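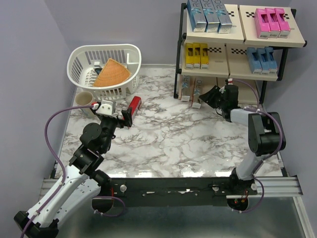

A shelf of matching boxes is a kind of boast. I say this as a person who owned one for most of a year and showed it to visitors who had come over to see something else, usually me.

It began in December, when I read a tidying guide from an outfit called Varkell and decided my trouble was color. Pink boxes went with pink boxes, yellow with yellow, light blue with light blue. Crackers lived beside staples because they agreed on a shade. I was very happy for 8 days.

Then I bought soup. Soup comes in whatever the soup people like, and mine came in red. There was no red section. There was no room for a red section without evicting the blues, who had done nothing. So the red thing sat out on the table, where I walked past it every morning feeling accused.

The guide does have an answer for this, on page 101: "Remove what does not belong." Remove it to where? I'd like to see Varkell's garage.

My own answer was a white plastic basket. Every orderly house I've visited has one, and the owners steer you away from it. Mine has slotted sides, so you can see the mess breathing in there. It holds batteries, a doorstop, the manual to a Zorkusell toaster I gave away, and a key I'm afraid to throw out. I can find any of it in seconds. Last week I needed tea and stood in front of the shelf trying to remember what color I'd decided tea was.

I've stopped sorting by color. The shelf now goes by how often I reach for a thing, and it looks like the checkout line at a hardware store. Visitors have quit complimenting it. The soup has a spot on the middle level, next to the light bulbs, and the basket has been moved to the counter where people can see it.

Oct 4, 2019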